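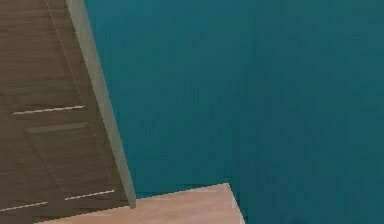 Brown door, teal wall

Seasonal Lighting Technicians, Rorby Winter Lights

Employer: Brotau Outdoor Lighting
Location: Rorby, waterfront and town center
Positions open: 2
Contract: fixed term, ending when the display has been taken down and stored
Reports to: Heriberto Lozano, site electrical lead

Brotau Outdoor Lighting installs and maintains the winter light display in Rorby under contract to the town. The display opens in December and runs along the waterfront promenade, across the Hoarau footbridge and into the market square. We are hiring two technicians to join the installation crew and stay on through the operating period.

The display uses 2,219 addressable fixtures, most of them low-voltage LED units on catenary wire. The remainder are line-voltage floodlights mounted on existing street columns. Control is by DMX over Ethernet, with a node at each distribution cabinet and a single show controller in the pump house. Technicians work on all parts of this system except the incoming supply, which stays with the utility.

Duties during installation

Unpack, test and label fixtures before they leave the workshop. Each fixture is given an address and logged against its position on the site drawing.

Hang fixtures and route cable from a boom lift, working in pairs. Cable ties are cut flush and all connectors are fitted with drip loops.

Assemble distribution cabinets and carry out continuity, insulation resistance and ground fault tests. Results are entered on the test sheet the same shift.

Assist the programmer, Hervé Brunet, with address checks along the promenade after dark. Expect to be on a radio, walking the route and calling out positions.

Duties during operation

Walk the full route before switch-on and report failed, loose or damaged fixtures. Replace failed units from stock.

Clear ground fault trips. A circuit that trips a second time in one evening is left off, tagged and investigated the following morning.

Monitor wind readings from the footbridge station. If the limit in the operating plan is exceeded, the catenary spans are de-energized and the area beneath them is closed to the public.

Keep the maintenance log current. The town's events office reads it.

Hours and pay

The contract guarantees 30 paid hours per week. Installation shifts begin at 7 a.m. Operating shifts are split between an afternoon inspection and an evening standby period, with the rota issued two weeks in advance. Overtime is offered during the final days before opening and is optional. Pay is by the hour, according to qualifications, and the rate will be stated in writing with any offer. Evening standby is paid at the full hourly rate whether or not there is a call-out.

Protective clothing, fall arrest equipment and a test meter are supplied. Bring your own hand tools.

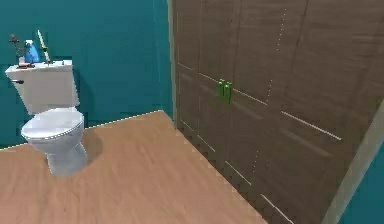 Requirements

A recognized electrical qualification, or documented experience in stage, event or street lighting at an equivalent level.

Current aerial lift certification. Applicants whose card expires before the end of the contract should say so; we can arrange renewal.

Ability to read a single-line diagram and a cable schedule.

Ability to lift and carry boxed fixtures and cable drums over uneven ground, and to work outdoors at night in cold and wet conditions.

A valid driver's license.

Useful but not required

Experience with networked DMX systems and node configuration.

Experience with the Eltura cabinet range, which is used at all promenade positions. Training on these cabinets takes place in the first week and is paid.

Splicing or terminating steel catenary wire. The footbridge section alone uses almost 1,000 feet of it.

How to apply

Send a resume and copies of your certificates to the Brotau office in Rorby, marked for the attention of Heriberto Lozano. Include the names of two people who have supervised your work on site. A cover letter is not needed, but please list any dates on which you would be unavailable.

Shortlisted applicants will be asked to attend a practical assessment at the workshop. It consists of testing and fault-finding on a short string of fixtures, followed by an interview. Travel costs within the county are refunded on production of receipts.

Applications stay open until both positions are filled.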